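Plastic bottles are the hardest thing in the recycling pile to pick up by machine. They roll, they dent, they are clear where the camera wants an edge, and an empty one weighs so little that a finger closing early pushes it away. The notes below cover the bottle sorter on the long bench at Drumeck, the shared workshop in Dasville, and should apply to any small arm with a two-finger gripper and a camera at the wrist.

## Preparing the bottles

- Empty and rinse each bottle, then drain it neck down overnight. Water left inside shifts the center of mass during the lift.
- Leave labels on. On clear plastic the label is often the only part the camera finds reliably.
- Put caps back on and tighten them. A capped bottle holds its shape under the fingers; an open one collapses and the grip force reading becomes useless.
- Keep a few crushed bottles in the set. Tuning on new bottles only gives settings that fail on the first dented one.

## Table and lighting

A matte white top works best. Gloss laminate throws a highlight that looks like a bottle edge. Light from two sides, low, with a diffuser over each lamp. If a clear bottle still disappears, turn one lamp off before changing anything in software; a single hard shadow is often enough.

Lay bottles at mixed angles and leave a finger's width between neighbors. When they touch, the arm tends to pick the pair.
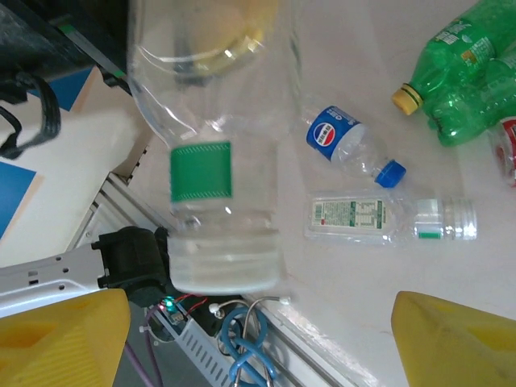
*Felicja Pawłowska — Drumeck workshop notes, November 6, 2020*

Bottles of different sizes belong on the table together. Large ones should be gripped near the label, where the wall is easiest to locate. Small soda and water bottles can be taken slightly toward the cap end, which is stiffer. Caps are a good check on orientation, whether colored or transparent, but a transparent one needs more light.

## Grip settings

1. Open the fingers to the widest bottle plus 10 mm.
2. Close at low speed until the motor current rises, then add 2 mm. More than that creases thin water bottles.
3. Pause before lifting. Skipping the pause gives a swing at the top of the move and smears the wrist picture.
4. Lift straight up, clear the neighboring bottles, then travel.

Ribbed finger faces hold better than smooth ones on a damp bottle. Wipe them with isopropyl alcohol when they start to feel slick. Stefaniia Kuzmenko glued thin silicone sheet to a spare pair; it held well but peeled after 14 sessions. Contact cement may last longer — not yet tested.

## Cables

Run signal wires in slotted duct and keep the motor supply in a separate one. Form any spare length into a loose coil and tie it outside the reach of the fingers. Small boards need standoffs, especially near aluminum rail, where a bare solder joint will short. Check that the status LED can be seen from the operator's side.

Retighten the rail bolts every May, and again after the arm hits anything. The T-nuts on our Vasylenko rail take a 9 mm wrench. Spares are in the drawer marked Clallness, under the drill press.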